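Play kitchens, looked over: our gallery

June 2021

Ilse Aerts and I have been handed a good many play kitchens since 2004, and I still don't believe most of what is printed on the packaging. Skimix promises "hours of cooking". Koster talks about 3000 meal ideas, which I'd like to see written down. Pandero at least just sells you the plates.

What I look at is dull stuff. Does the fruit look like fruit? Is there a plate big enough to put a whole meal on? Ilse is kinder than I am and gives marks for colour.

Table views, toy food and pans:
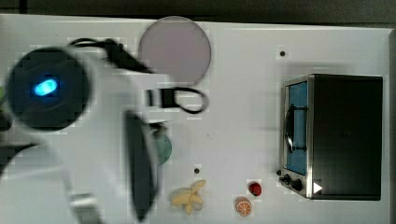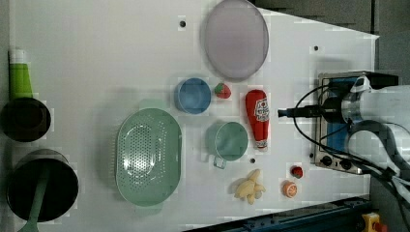
Ketchup, a cup and a spatula in the pot. The colander is the piece I'd keep.

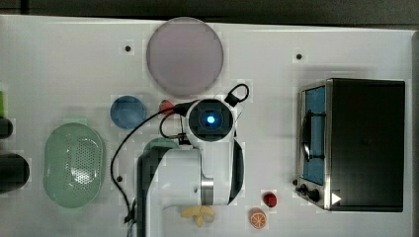

My doubts are the usual ones. Pastel crockery is pleasant enough, but I have yet to meet a child who asked for mauve. Brerkska wanted up to 800 words from us on "learning through play" in January and got 2 paragraphs, both mine, both grumpy. Ilse thinks the bananas are charming. I think they're bananas.

Frans Van Dijk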